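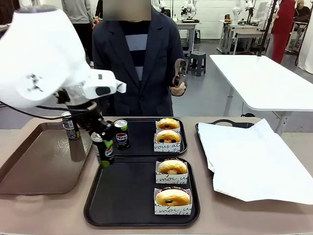 How cold should a drinks fridge be kept for canned soft drinks?

Between two and five degrees is good for most cans, and we send the Visen 218 from our warehouse with the thermostat already set at three.

Visen 218 Under-Counter Drinks Fridge

Share 11

The Visen 218 is a drinks fridge with one glass door, made for small cafes, school canteens, club rooms and offices where people take their own drink. It has 218 litres of space inside and it is 900 mm high, so it goes under a normal kitchen bench or it can stand alone against the wall. The price is $900 with delivery included inside Bosturby. For other places please ask us first, the freight is different for each postcode.

We have sold this model at Sayegh Refrigeration since it first came to Australia, and in our own lunch room there is one which has been running for four summers. What is written on this page comes partly from the maker's booklet and partly from our own use of it.

What is inside

There are three wire shelves and a floor rack. The shelves can be moved up and down on small clips, which are a bit stiff when the fridge is new. Slim cans and the normal wide cans both stand well on the shelves, but the very small bottles with a round bottom like to lean between the wires. For these we sell a flat plastic mat, which you can cut with kitchen scissors.

If you leave the shelves where the factory put them, a one litre bottle will not stand up. Take out the middle shelf and it will. Many customers ring us about this in the first week, so we now put a card inside the door.

The light is a white LED strip along the top, with its own switch behind the front grille. You can turn it off at night and the cooling continues as before.

The door

The glass is double and has a heated edge against the fog that comes on humid days. The hinge is on the right side from the factory. It can be changed to the left, but you need the hinge kit from Voser, who make the door for this fridge, and it is a job for two persons. We can do it for you before delivery at no cost if you write it in the order. After delivery we charge for the visit.

There is a lock at the bottom with two keys. The keys are the same for all fridges of this model, so please do not think of it as real security. It stops the children at a sports club from helping themselves, and that is what most of our customers want from it.

Where to put it

The warm air comes out at the front, under the door. For this reason you can build the fridge in, with cupboards on both sides, and you need only 10 mm of free space at each side and at the back. Please keep the grille at the front clear. A floor mat pushed against it is the most common cause when we are called for a fridge that does not get cold enough.

Don't put it beside an oven or a dishwasher if you have another choice. Direct sun through a window is also bad for it - the glass door lets the heat in and the compressor then works the whole afternoon. The fridge is built for indoor rooms. We know that some people use it on a covered verandah, but the warranty does not cover this.

The feet can be turned to make it level. When the door does not close by itself from half open, turn the two front feet out a little.

First day

After transport the fridge must stand upright for a few hours before you switch it on. Overnight is better. Then let it run empty until the display shows the temperature you have chosen, and only then load it. If you fill it completely with warm cans at five in the afternoon, they will not be cold for the evening. A full load from room temperature needs the night.

Try to leave a finger of space between the cans and the back wall. Cans which touch the back wall can freeze, mostly on the lowest rack, and a frozen can of soft drink makes a big mess.

Noise

It is a quiet fridge but you will hear it. In a cafe with music it is no problem. In a small meeting room, some people find the fan annoying when it starts, and for such rooms we would suggest the smaller model without a fan, which cools more slowly and takes longer to recover when the door has been open.

Cleaning

Use warm water and a little dish soap for the inside. The shelves are coated and should not go in the dishwasher, the coating comes off at the corners and then they rust. The rubber seal around the door collects sugar from spilled drinks, so wipe it each week. Twice in the year, pull the plug, take off the front grille (two screws) and clean the dust from the coil with a soft brush or a vacuum cleaner.

The water from defrosting goes to a small dish above the compressor and dries there by itself. You don't have to empty it.

Warranty and parts

Two years on parts and labour. Shelves, clips, seals and the LED strip we keep in stock, and most orders for parts leave us on the next working day. Door glass has to come from Voser and can take until 11 working days. Please have the serial number ready when you call; it is on a silver sticker inside, on the left wall near the top.

Colours are black and white. The stainless one is finished for this year, and we expect it again in July. You can leave your email in the shop and we will write to you when it arrives, the price is not decided yet.

Old fridges we take back on the day of delivery for a small fee, if they are empty and can be reached without stairs. Please say so when you order, as the driver needs to leave room in the van.

Page updated 3 May 2018

10 comments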